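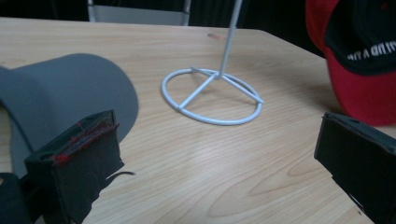
4. Enregistrer une démonstration à la pince tenue en main

Section à lire avant la première prise. Si la pince n'est pas encore calibrée, retour section 3, ne pas sauter.

La tâche type de ce chapitre : prendre une casquette sur la table, la poser sur le support en fil blanc. Valable aussi pour toute autre tâche de table, adapter les étapes 9 à 14.

4.1 Préparer le poste

1. Table dégagée sur toute la zone de travail. Restent dessus : le support, les casquettes prévues pour la séance, rien d'autre.
2. Support vers le milieu, base à plat. Vérifier qu'il ne bascule pas quand on pousse la tige du bout du doigt.
3. Casquettes de part et d'autre du support, à portée de pince. Pas toujours au même endroit, voir 4.4.
4. Lumière : stores baissés, plafonnier allumé. Un reflet léger sur le bois passe. Un reflet qui mange l'anneau du support, non. Déplacer la table, pas la lampe.
5. Ranger la visserie, les gobelets, le téléphone. Surtout le téléphone (les vibrations s'entendent dans la piste audio et parasitent le clap de départ).

Note. Le support est blanc et fin. Sur table blanche le suivi décroche presque à chaque fois. Garder un plateau bois ou gris moyen.

4.2 Vérifier la pince

6. Ouvrir et fermer à fond, 2 fois, lentement. Le logiciel Martens lit les butées à ce moment là. Si on va trop vite il garde les anciennes valeurs sans rien dire.
7. Contrôler les doigts. Revêtement qui s'effiloche un peu au bord : on peut continuer. Revêtement décollé sur la face de prise : changer avant d'enregistrer.
8. Batterie à 60 % minimum. En dessous, la fréquence d'image baisse en cours de séance et le lot est refusé à l'import.

ATTENTION. Aucun câble entre les deux doigts. Un câble pincé, c'est la gaine à changer et la calibration à refaire. Le dégager sur le côté, vérifier à nouveau après chaque pause.

4.3 Faire la démonstration

9. Se placer face à la table, pince ouverte, le support dans l'axe entre les deux doigts. Attendre le bip.
10. Ne pas bouger pendant une seconde après le bip. Sert de repère de départ.
11. Aller vers la casquette. Trajectoire franche, vitesse normale d'un geste de rangement. Pas de ralenti «pour aider le robot», il apprendra le ralenti.
12. Approcher par le bord, un doigt dessous, un doigt dessus. Fermer jusqu'à ce que le tissu soit tenu, sans écraser la calotte.
13. Lever d'abord, déplacer ensuite. Si on traîne la casquette sur la table elle accroche l'anneau de base et tout part avec.
14. Amener la casquette au-dessus du haut de la tige, descendre à la verticale, ouvrir, reculer la pince droit vers soi.
15. Appuyer sur Fin. Pas avant que la pince soit sortie de la zone du support.

ATTENTION. Ne jamais mettre la deuxième main dans le champ. Même pour rattraper. Si la casquette tombe, elle tombe : bouton Rejeter, on remet en place, on recommence.

Note. Une hésitation au milieu du geste (on s'arrête, on réfléchit, on repart) = prise à rejeter aussi. Le logiciel ne la détecte pas, c'est à l'opérateur de le faire.

4.4 Varier

Le lot complet pour une tâche : 95 prises acceptées. C'est long, prévoir des pauses.

16. Toutes les dix prises, changer la position des casquettes. Près, loin, visière tournée vers soi, visière vers l'extérieur.
17. Déplacer aussi le support, d'une largeur de main environ. Pas plus, sinon le haut de la tige n'est plus atteignable par le bras.
18. Changer l'ordre des couleurs. Si c'est toujours la grise en premier, le modèle prendra toujours la grise en premier (vécu à Plesthorpe, lot entier à refaire).
19. Changer d'opérateur au moins une fois par lot si possible. Gaucher bienvenu.

Les casquettes à inscription sont acceptées. Pas besoin de masquer le texte.

4.5 Télécommande : quand la préférer

La prise en main directe suffit dans la plupart des cas. Passer en télécommande (poignée Curnholm, section 6) quand :
- le geste sort de la portée du bras et on veut le voir tout de suite;
- il faut rejouer exactement la même trajectoire;
- l'objet est trop chaud ou trop sale pour s'en approcher.

Ne pas mélanger les deux modes dans un même lot. L'import l'accepte, l'apprentissage le digère très mal.

4.6 Relire et exporter

20. Ouvrir le dossier de séance. Relire les prises en vitesse double, suffisant pour repérer les ratés.
21. Supprimer : prise floue au moment de la fermeture, main visible, support renversé, Fin appuyé trop tôt.
22. Vérifier le compteur. S'il manque des prises, les refaire le jour même, éclairage identique.
23. Exporter vers Mivuvmont. Ne pas débrancher la pince pendant la copie, la barre se fige à 51 % puis repart toute seule. Attendre le message vert.
24. Noter dans le cahier : opérateur, nom de la tâche, nombre de rejets.

4.7 Problèmes courants

Le suivi saute quand la pince passe près du bord de table.
Fond trop sombre derrière, pas assez de points à suivre. Rapprocher la casquette du centre ou poser un objet texturé au fond, hors de la zone de prise.

La pince se ferme mais la valeur affichée reste à zéro.
Étape 6 oubliée, ou faite trop vite. Recommencer.

Le support glisse à chaque dépose.
Descente en biais le plus souvent. Reprendre l'étape 14. Si ça continue, pastille antidérapante sous l'anneau, la même pour toute le lot.

L'export refuse la séance, code «durée».
Une prise est restée ouverte. Chercher la plus longue, la supprimer, relancer.

Autre problème : écrire à Clem Whitelaw avec le numéro de séance, et le journal en piéce jointe. Sans journal, pas de réponse possible.

Suite section 5, rejouer la tâche sur le bras.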